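From: Vy Phí
To: home-and-workshop list
Date: 25 Jun 2019
Subject: Re: Wallpaper on loose panels, and what board under it?

Hello all,

Hastilov wrote:
> We want to put a patterned paper around our work corner, but the
> landlord does not allow to glue anything on the walls. Has anyone
> papered separate panels and stood them up? I am afraid that a big
> pattern will be too much in a small place. Also my wife likes a
> marble look for the table top and I worry the two will fight.
>
> Gittins told me to paint everything gray and be happy.

I can answer the first question, as I have papered separate panels 2 times. The first time was in February and it went badly, because I put the paste only on the paper and the edges lifted after one night. The second time I sealed the panels first, waited until the next day, and pasted both sides. Those edges are still flat.

About the big pattern, I was also afraid. Our paper has large palm leaves in teal and dark blue, with pale beige leaves between them and mustard stems, on light gray. When I opened the roll I thought I had made a mistake. But on three sides it becomes calm, and the light gray helps very much. 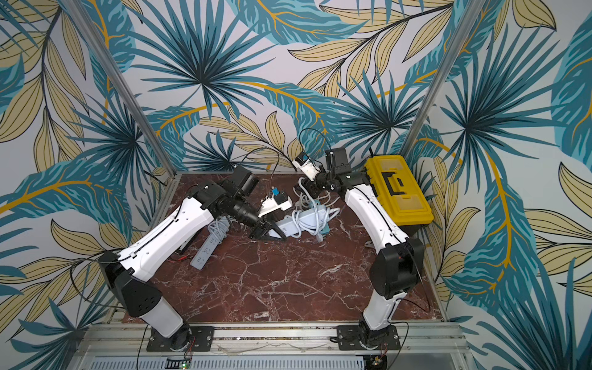 Leaf paper on the panels, reddish-brown marble pattern on the table top.

For the marble question, please look at how thin the white veins are. I think this is why it does not fight with the leaves. A board with wide, cloudy veins I would not put beside this paper. The narrow aluminum edging around the board is also good to have, it makes a clean line between the two patterns.

Some small advice. Let the side panels open outward a little, so you have space for your elbows. Buy one roll more than you calculate, since the leaves must match at every join and you lose a lot. I ordered from Flilodard and they took back the closed roll without trouble.

Inik, you asked before if the paper can be wiped. Mine can, with a damp cloth and no soap. I did not try anything stronger.

Does somebody know a good way to hide a join at the corner? I use metal posts there, but I would like to hear other ideas.

Kind regards,
Vy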